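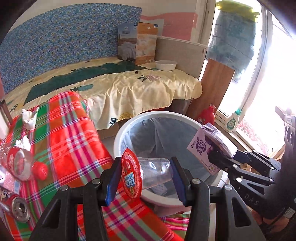 Course Materials > Keeping House > Unit 2 > Handout

Filed under: Handouts, Bedrooms & Small Spaces

Trash in the Bedroom: Cups, Cartons and Tissues

Welcome back, everyone, and thank you for the lively talk we had at the Dreltstead session about whose job it is to empty the bin. I promised I would write up my notes properly, so get yourself something warm to drink and read them at your own pace. The kitchen comes later in the course. For now we are staying by the bed, where so much snacking goes on and where so many of you told me the mess begins.

I like to start with the bin itself. A small one tucked behind a door looks tidy for a day and then overflows, and a wide round bin with an open top, standing right up against the bed, gets used a great deal more. Put a bag in it every time, even if you only expect paper. Open the bag fully before it goes in, push it down to the floor of the bin, and fold the top well over the rim so it doesn't slide in when something heavy lands on it. Those of you with the very thin bags from the Gana multipack may want to tie a little knot at the side to take up the slack – it takes a moment and it does help.

Now for the things that end up in there.

Clear plastic cups with foil lids. These are the pudding and jelly kind. The lid likes to hang on by one edge, and that is fine if everything is going into the general trash. If your building sorts plastic, as the ones on Benítez Street do, pull the lid all the way off and check your local list for the foil. Hold the cup over the bin while you do this, please! A spoonful of syrup on a bedspread will keep you busy for the rest of the evening.

Drink cartons. A carton that feels light can still have a swallow or two left in it, and juice at the bottom of a bag is the chief reason a bedroom bin starts to smell. Carry it to the sink, tip it out, give it a quick rinse and let it drain for 20 minutes if you have the patience. Then press it flat and fold the corners in. Dark fruit drinks deserve extra care around light-colored bedding (I speak as the owner of one cream blanket with a purple corner).

Tissues. They gather on the bedcover, especially in cold season, and they are easy to lose in a busy plaid. Pick them up before you straighten the bed, or they get folded into the covers and come out of the washing machine as a thousand tiny crumbs. Run your hand along the edge of the mattress too, on the side where the bin stands, as near misses tend to collect there.

Crumpled wrappers. Flatten the big ones a little. A stiff wrapper that springs open takes up half the bag, and then you are changing it twice as often as you need to.

A word about order, which we practiced in Dreretport last November and which seemed to suit nearly everyone. Bring the bin to the bed first. Clear the top of the covers, then the floor beside the bed, then the nightstand. Shake out the bedspread and smooth it down last. If the bag is more than half full by then, tie it up and take it out on your way to the kitchen – otherwise leave it be and wipe the rim with a damp cloth.

To do before next time:

Clear the bed and the floor around it on 2 evenings, using the order given in these notes. Jot down what you threw away most often and where you found it. Bring your notes along with one spare bin bag of the kind you use at home, as we will be comparing sizes and trying the fold over a few different rims.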